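# Torkotach Picture Rail Kit, 18-piece

I sell a lot of hanging hardware, and this is the kit I put up in my own house first.

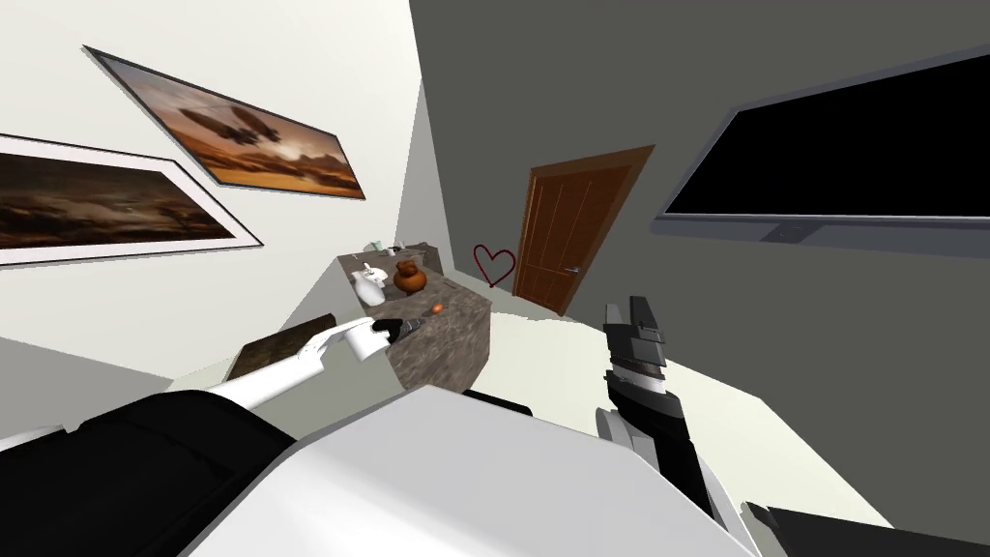 *Two framed landscapes hung one over the other on a white wall, next to dark gray.*

I used to be a hammer-and-one-nail person. Then I moved into a place with old plaster, and every nail I put in took a chunk of wall with it (I still have a calendar hanging over the worst one). My neighbor Eirlys lent me her Torkotach rail for a weekend and I ordered my own that Monday night!

The kit gives you three lengths of aluminum rail, end caps, clear cords and sliding hooks. You screw the rail up once, near the ceiling, and after that you can move your pictures as often as you like – no new holes. Stacking one frame under another is easy too, just slide a second hook down the same cord and pinch it where you want it.

**The details**

- Item number: 981
- Rail length: 34 inches each
- Pieces: 18, screws counted separately
- Finish: white or brushed, and you can paint the white
- Wall types: drywall, plaster, brick (brick anchors sold by Foulkes, not in the box)

The hooks grip best if you wipe the cord with a dry cloth first. Mine slipped a little until I did that. Also, please find your studs! The anchors are decent, but for a big mirror or anything with heavy glass I go straight into wood.

I've been asked if it works with Horine rail from the old catalog. The cords do, the end caps don't – they're a hair too wide.

Folasade Ogundipe wrote in to say she ran hers the full length of a stairway, with two kits and a hacksaw. I've cut mine as well, and a fine-tooth blade leaves a clean enough edge that the cap hides it.

Brushed is back in stock. White ships in a week or so, and extra cords come in packs of four. If you're between sizes, send me your wall width and I'll work out how many rails you need.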